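Kashindye Cloth Folding Notes
README for the shop corner set, 2020-01-13 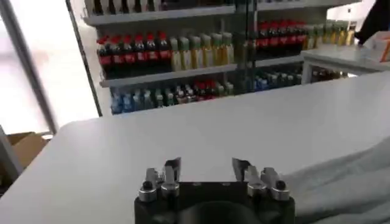 Beverley Ashworth would like it said before anything else that a cloth left in soft folds is a perfectly good starting point, and that she has never in her life been handed one that was already flat. We agree with her, and a good part of this set was put together with that remark in mind.

What you have downloaded is a collection of pictures and short written notes on the handling of plain household cloths on a smooth tabletop: laying them down, finding the corners, folding them in half and then in half again, and putting them to one side. The table in the shop corner is white and the cloth is pale gray, with white shelves of bottled drinks behind. We are fond of this corner, and if you have ever tried to find the hem of a light cloth on a light table you will know that it keeps you honest about your lighting!

What is in the folder

notes: one plain text file per cloth, written by whoever did the folding that day
pictures: numbered to match the notes
folds.txt: the words we use for each kind of fold, with Agata Cirillo's corrections worked in
changes.txt: what was fixed and when

There are 56 cloths in the set. Of these, 24 are folded in quarters, 18 in thirds, and the remaining 14 are left as they fell, with no fold attempted. Please don't skip that last group (people do), as they are the ones we get the most letters about, and some of the wrinkles are lovely.

How the notes are written

Each note starts with how the cloth was lying, then says which corner was taken first and where it was brought to. Left and right always mean left and right as you stand at the table facing the shelves. In the November version we were careless about this, and Malcolm Bellamy very patiently went back through every note and put it right, so if you have the older copy, do throw it out and take this one.

"Draped" means the cloth is lying in loose folds. "Bunched" means it has been gathered up, usually by the middle. You will find a few notes where we couldn't agree between the two, and in those we kept both words with a slash.

Things we know are wrong

A handful of the thirds are closer to a half and a bit. The ironing is uneven. Hok-lam Chang's notes are a good deal longer than everyone else's, and we couldn't bring ourselves to trim them.

Using and sharing

Help yourself, for teaching or study or your own linen closet. If you pass it on, please keep this file with it and mention Kashindye. Corrections go to Dean Tunstall, who answers everything in the end, though he is slow in the winter months.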